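Painted door in April, sticking and smelling of paint. Strip it or leave it?

Asked in April by Oranuch Saengthong, Home & Repairs board

We moved into a terrace in Haturstead with a lot of old joinery, and the seller had everything painted before it went on the market. One cupboard door has never felt right. It's a bit tacky if you press a thumb on it, and it grabs the edge when you pull it to. A decorator quoted me £800 to strip and redo it along with two window frames, which seems mad. Then a man at the hardware shop told me I should use Gerkurex sealer over the top and it would be fine by the weekend. I don't believe either of them. Is there a way to tell whether paint is still curing or has just gone wrong? I'd like to keep the dark green if I can.

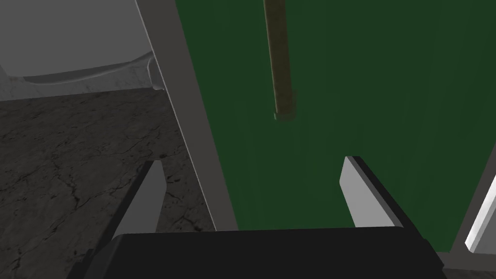
Dark green with a brown wooden handle, the combination I'm hoping to keep.

I should add that the room isn't heated much and I don't know what paint was used. The seller says "a good one".

Kamol Srithong

"A good one" means whatever was left in the garage.

I'd be suspicious of anyone who wants to put a sealer over soft paint. You'd be trapping a soft layer under a hard one and it will wrinkle or chip. I have no idea what's in Gerkurex and the tin I looked at didn't say much either, apart from a lot of promises.

Do this first. Find a spot nobody looks at, the hinge edge will do, and press a fingernail into it. If it dents, leave the door open with the heating on for 3 weeks and try again. Oil-based gloss in a cold room can take that long, whatever it says on the tin. If it still dents after that, it was probably put over grease or old wax, and no amount of waiting is going to fix it. Then you wash it down with sugar soap, sand it back to something firm and start again with a proper primer.

The other thing people mix up is latex paint sticking to itself. Some water-based paints stay slightly grabby where two painted faces touch, even when they're fully dry. If yours only grabs at the edge, sand the edge with 400 grit and rub a plain candle along it. Costs you pennies.

As for the £800, ask for it broken down. I'd want to know what he's charging for the windows, as that could easily be most of it. Glazing bars are slow work. Every pane has four edges to sand and cut in, and anyone who quotes for them without getting up close is guessing.
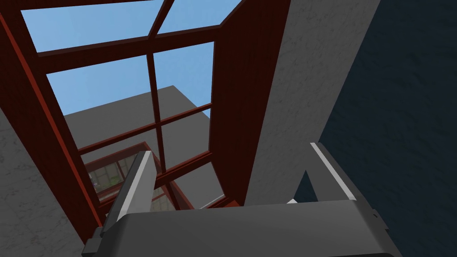 Also ask whether he's checked for lead. In a house that age I wouldn't dry sand any of the old layers until you've used a test kit, and even then I'd take a negative from a cheap one with a pinch of salt.

sitthichai_diy

just put talc on it. worked on mine

Comments

Drondus: Talc works until you wipe the door, then you've got paste. Agree about the candle though.

Oranuch Saengthong: Fingernail test done, it dents. Heating's on, the gas company must be thrilled. Will get a lead kit before I touch anything.

Kamol Srithong: Get 2 kits and try different spots. And don't let him start on the windows until you've seen it in writing.

Drondus: Has anyone ever had a decorator put anything in writing?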